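Raltport, 2022-05-29 – Dredow opened its Raltport workshop to the public for an open day on two-arm robot handling. The program ran in 2 sessions and drew 220 visitors, among them local packaging firms, students and families from the neighborhood.

The main demonstration had a pair of arms working together on small items at a shared table.

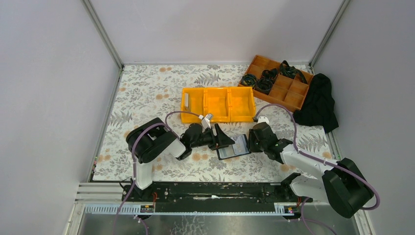
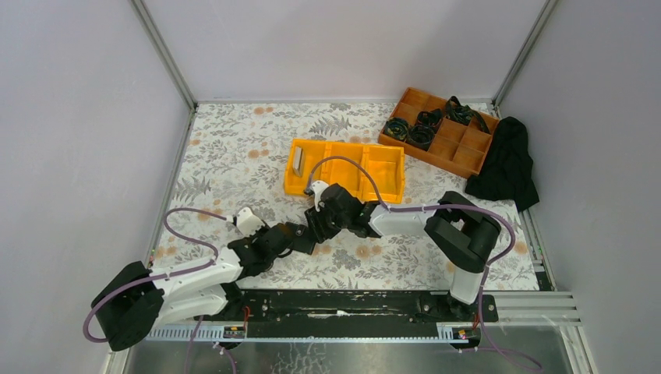
Both arms at the demonstration table, with the yellow tray and the wooden organizer behind the grippers.

"People expect speed, and we are not fast yet," said Piyumi Pramanik, who leads the handling team at Dredow. "What we wanted to show is two arms sharing one small object without getting in each other's way."

Visitors could put questions to the engineers between runs. Most asked about grip force and about what happens when an item slips. Hollis Baptiste of Matubbar, a contract packing company, said his staff sort small goods by hand and that he came to see how close the technology is to everyday use.

The handling team has six members and has been based in Raltport from the start. Dredow plans a second open day in September, with longer question periods. School groups are welcome – places should be booked ahead through Lutfa Kanagaratnam at the Raltport office.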